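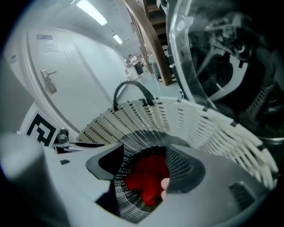 Corridor by the stairs, red cloth and white basket

Will the gripper work end up cutting our hours?
Posted by primthorpe_nights

I do linen and cleaning at a residential place in Primthorpe. Since May a few of us have been doing part of the shift with the hand-held grippers, picking up cloths and sorting baskets, and the recordings go off to a firm called Dralus. Management says it is "to support the team". We got a 5 page leaflet and a talk at 2 in the afternoon, when half of nights were asleep. There are 29 of us on the rota. Has anyone been through this, and did the job change afterwards?

Yakubu Osagie
We had much the same at the Oltville site. No jobs went, but I wouldn't take much comfort from that. What changed was the pace. A cloth I'd grab without looking takes a good bit longer with a gripper on your hand, and the targets stayed where they were until we complained. Then they were lowered for the people recording and the rest of the shift picked up the slack – you can guess how that went down in the break room.

Ask for three things in writing: whether recording is voluntary, whether a supervisor can use the footage to check up on you, and who else is in it. Ours covered the corridors, so people who had never agreed to anything were walking about in the background. We were told faces would be blurred. I asked to see a blurred one and I'm still waiting.

As for a robot doing the laundry round, I'll believe it when it gets a full basket up our stairs.

mopandbucket
they said 200 hours of recording at ours then it was "a bit more". get the extra pay agreed first

Mohammed
I think people worry too much about this. My wrist aches less on sorting days because I'm lifting less. You do get used to it. Mind you, I'm agency, so no one has ever asked me about the rota. If your contract mentions "other reasonable duties" they will probably point at that, so read it before the meeting.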